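Gretov Detail Sander: Review After a Kitchen Cabinet Job
6 October 2023

I bought the Gretov detail sander in September to strip and repaint the cabinet doors in my kitchen. The doors are old, with a raised panel in the middle and a narrow groove all the way around it. My regular palm sander is fine on the flat parts but can't get into the groove or the corners.

The Gretov cost me $70. It comes with 5 sanding sheets, a dust bag, and a second pad with a longer, thinner nose. The sheets are hook and loop, so changing them takes a few seconds. I used up the pack on the first two doors and switched to Lockyer sheets in the same shape, which fit well and lasted longer.

The thin pad is the reason to buy this. It reached into every corner and most of the groove. I still had to fold a bit of sandpaper and do the very bottom by hand, but that was a few minutes a door. Before this I did one door completely by hand and it took most of an afternoon.

The dust bag is poor. It falls off if you tilt the sander, and plenty of dust gets past it. I ended up taking it off and taping on a shop vac hose. There is an adapter sold separately, but I haven't tried it.

It is loud for its size, and after 3 doors in a row my hand was tingling. Take breaks. The cord is also short, so plan on an extension cord.

For finish, I primed with two coats of Irnulard bonding primer and lightly sanded between coats with the Gretov on its lowest speed. It left no swirl marks that I could see. On the higher speeds it will cut through primer on an edge quickly, so stay away from those until you are back on bare wood.

I would buy it again for cabinet doors, chair legs, and window trim. For a tabletop or anything large and flat, get a regular sander.

Rating: 3 and a half out of 5 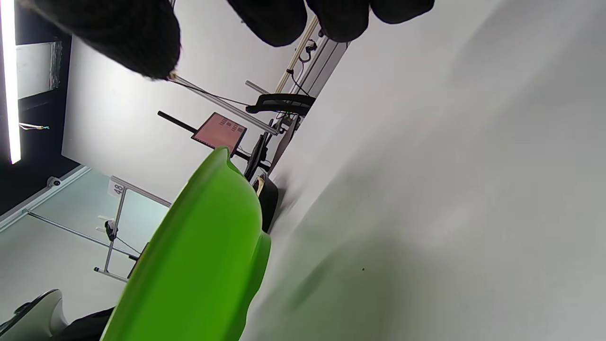

Green plastic against the white surface.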